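5.2 Language-directed pushing as a stand-in for tidying

Most of the chores people ask us about when they visit the lab come down to moving one thing without disturbing the things beside it. Sliding the salt away from the stove, clearing a gap on a crowded shelf, nudging a part back into line on a packing bench: a person does all of these with the side of a hand and hardly looks. Very little of it needs grasping. We think pushing has been underrated as a household skill, and the results in this section have made us more excited about it than we were when the project began.

The task is simple to state. The operator types an instruction in everyday words, such as "move the cylinder next to the cube" or "put the two yellow ones together," and the policy has to carry it out by pushing alone. There is no gripper and no suction. A trial ends when the goal is reached, when a block leaves the work surface, or when 80 seconds have passed. We ran 1,000 trials with the full policy and the same number with the Kuhlmann baseline from Section 4, using the same starting layouts and the same written instructions for both.

The full policy finished 83 percent of its trials. That number is better than we had hoped for, and the way it got there is more interesting than the number itself. Early in training, the arm would choose a straight line to the goal and plow through whatever stood between. The later checkpoints go around. In many trials the policy made a short push to square up a block, backed off, came in again from another side, and only then started the long push toward the goal. We did not reward this behavior directly. Dalva Holanda first noticed it while labeling failures, and it now shows up across all the instruction types we tested.

Instructions came from four writers who had no part in training. They were told to write as they would speak to a helper at home, and they did: "scoot that one over a bit," "get the green star out of the way," "tuck the triangle in the corner." Vague distances gave us trouble. For "a bit" we accepted any final position that two of three raters judged reasonable, a rule Washington Honorato proposed after the first round of scoring produced more argument than data. The raters worked separately and did not know which policy they were scoring.

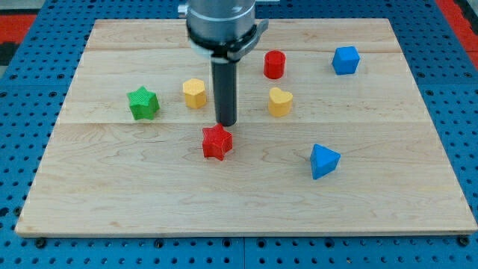

Figure 8. Work surface and pushing tool used in the block trials.

Shape matters a great deal in pushing, and it was the factor we had thought least about when planning the trials. A flat side gives the tool a steady place to press, and a round one lets the block slip off to the left or right unless the push goes very nearly through its center. The red cylinder in Figure 8 is our hardest block for that reason, while the blue cube on the same side of the board is the easiest. Stars fall between the two. Their inner corners can trap the rounded end of the rod, and a trapped rod steers beautifully, but a push on one of the points tends to spin the block. The policy seems to have found this out for itself: with either star it prefers to press into an inner corner, even when reaching that corner means a longer trip around.

Failures fell into two main groups. In the first, the target arrived but a neighbor was carried along with it, usually when the instruction called for a tight space between two other blocks. In the second, the policy stopped short, apparently satisfied, with the target still well away from the goal. Stopping short was more common with vague wording, and asking the policy to check its own result once more before stopping removed many of these cases. The Kuhlmann baseline had both problems and also lost blocks over the edge, mostly on long pushes toward the near side.

Can a machine tidy a kitchen counter yet? We would say no, though we are closer than we expected to be. Our blocks are light and rigid, and they sit on a level board under even light. A counter has wet patches, cups that tip, and bags that fold when touched. Kiều Huỳnh has begun trials with closed food packages at our Latstead site, and the first of them, run in March, are encouraging for boxes and poor for anything soft. Section 5.3 repeats the comparison with heavier blocks, where friction changes from one part of the push to the next and the order of the two policies stays the same.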